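Storing carrots and beets: dirty in bins or leave them in the ground?
Market Growers Board > Harvest and Storage

oriana_salinas
Posted 13 November 2021
We have 40 bushels of carrots still in the field, plus a bed of beets that I would describe as "optimistic." The root cellar is the old milk room on the north side of the barn. It has a concrete floor, a drain that works when it's in the mood, and one small window. Last winter I washed everything first because it looked nicer, and by the time the snow was serious I had carrots with the texture of a wet rope. So this year, dirty storage. Or do I skip the cellar and mulch them where they stand? I have straw. I have more straw than sense.

Soil is a silt loam, ground freezes hard here, deer are a problem and so are voles.

clodagh_e
You answered your own question with the word voles. I mulched two beds with a foot of straw one year and basically opened a hotel. In the spring I pulled up perfect carrot tops with nothing attached. They eat them from below, like corn on the cob.

Dig them. Leave the dirt on. Twist or cut the tops close, don't nick the shoulders, and get them cold the same day.

BendikHollow
Going to disagree with the above. We've overwintered carrots in the ground for nine years and they are the sweetest thing we sell in March. The trick is to wait until the ground has a crust on it before the straw goes down. Mulch early and you're tucking the voles in. Mulch late and they've already moved into somebody else's barn.

clodagh_e
Whose barn, is what I'd like to know. I have a theory.

BendikHollow
Good fences etc.

Muireann F.
Half and half? Dig what you can sell before February, gamble with the rest. I'd dig all the beets though. Beets sit up out of the soil with their shoulders bare like they're at the beach, and the first real freeze turns them to mush.

In the cellar we do carrots in perforated bags inside crates and beets loose in bins with a damp burlap sack over the top. Keep it just above freezing and keep it humid. If the floor dries out, throw a bucket of water on it. It's very high tech.

old_scanlon
Sand. Nobody under fifty will say it, so I will. Layer of damp sand, layer of carrots, layer of sand. My mother kept them till May.

Muireann F.
I've done sand. It works beautifully and I never want to lift it again. Have you priced what 40 bushels' worth of sand does to a person's back?

old_scanlon
My mother had children.

declan_flanagan
Sort before you store, whatever else you do. Anything forked, split, forked by the digger or chewed goes in a separate pile and gets eaten or sold first. One bad carrot will ruin the ones it's touching and then start making friends. We go through the bins every 4 weeks and pull anything soft. It's a dull afternoon but you find out early.

Also keep apples out of there. The gas off them turns carrots bitter. I learned this with a full cellar and a very honest customer.

oriana_salinas
There are currently apples in there. There will shortly not be apples in there.

OK so the plan: dig all the beets, dig most of the carrots, leave one bed for BendikHollow's method so we can settle this. What is everybody using for bins? I've got a pile of leaky wooden crates and a neighbor trying to sell me galvanized ones.

BendikHollow
Wooden crates, lined with a feed sack. They breathe. Metal sweats when the door opens on a warm day and whatever touches the side gets wet.

clodagh_e
Metal is fine if you aren't opening the door every ten minutes to admire your carrots. It also has one major advantage, which is that a vole has never chewed through it. I hose mine out in July, leave them upside down in the sun and that's the maintenance.

old_scanlon
Sand goes in either one.

declan_flanagan
We use both. Wood for storage, metal for sorting.
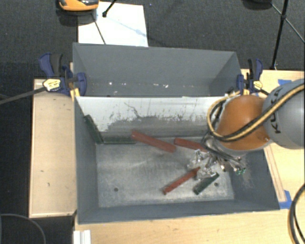
Sorting goes faster when the bin does part of it, so look for one with a divider before you buy your neighbor's. We dump the good roots in the front and drop the culls over the divider into the back, and there's no second container to trip on. The panel in that gray one is tall enough to be some use, and it runs the whole way across. I'm less sold on the sloped walls. Long things end up propped on them, same as the green block at the left side there, and a carrot leaning on bare metal is the one that'll get wet if BendikHollow is right about the sweating. He usually is about half of it. For sorting it doesn't matter, they're only in there 2 minutes. For the winter I'd stay with your leaky crates and spend the money on a thermometer. Let us know in March how the straw bed did, and count the carrots, not the tops.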